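Ticket 258: Bottled coffee facing and shelf count, Inskip store
Status: Open
Opened by: Inskip shop floor
Assigned to: Polladis stock desk

Problem
The count sheet for the coffee bay won't match the shelf. The system says 132 bottles of Nescafé across shelf and back stock, and we keep getting 107. I love this bay when it's full, all those coffee-colored labels together, so I really want this one fixed!

Step 1. Straighten the row and check the labels. Every bottle should have its logo to the front.

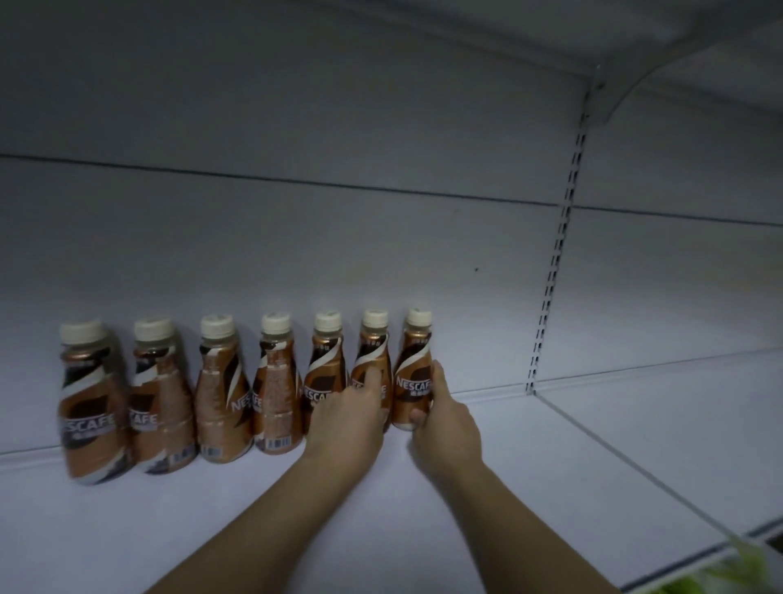 Step 2. Clear a shelf and start over
We went one shelf at a time, back edge first, and scanned each bottle as it went down. Much quicker than scanning a full row, and the Niltari scanner beeped happily the whole way.

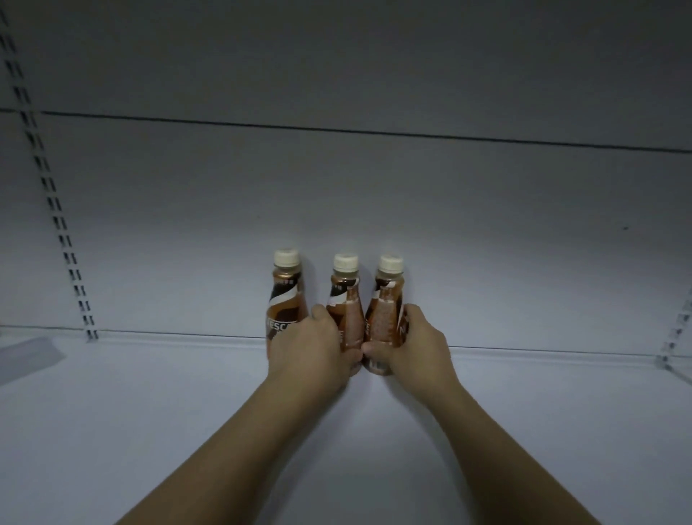

My best guess is still the bin code. Coffee moved to a new bay in September and the old code may never have been closed. We also tried setting the first bottles tight together at the back, like the right-hand pair, and that's great for saving room, but a scanner can't get at a barcode between them. Turn it out before you close the gap!

Step 3. Check the back stock
Still to do. The open cartons need going through one by one, and the pipe fittings want their own bin code while we're at it.
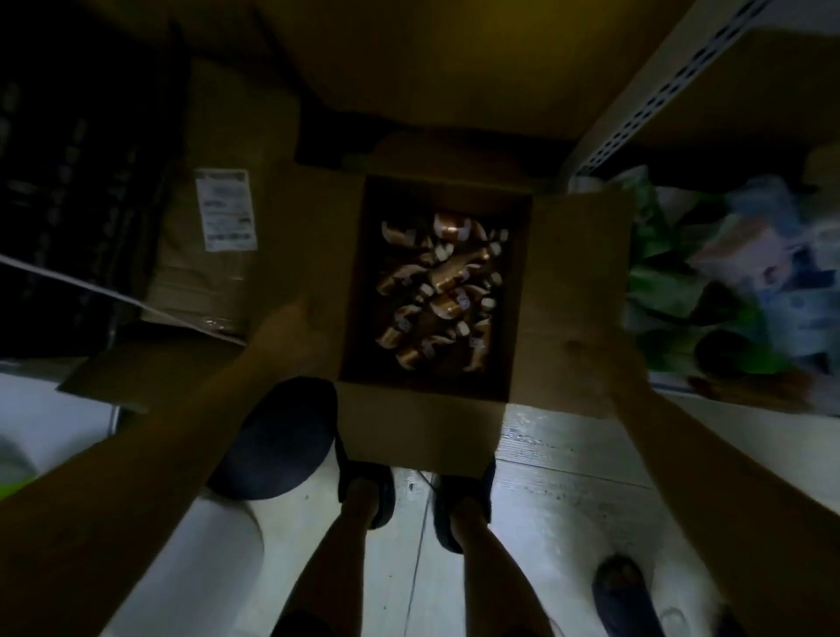
Polladis stock desk replied at 4:15 that the old bin code is still live and holding 25 bottles. They will close it tonight, and asked us to run the count again before opening.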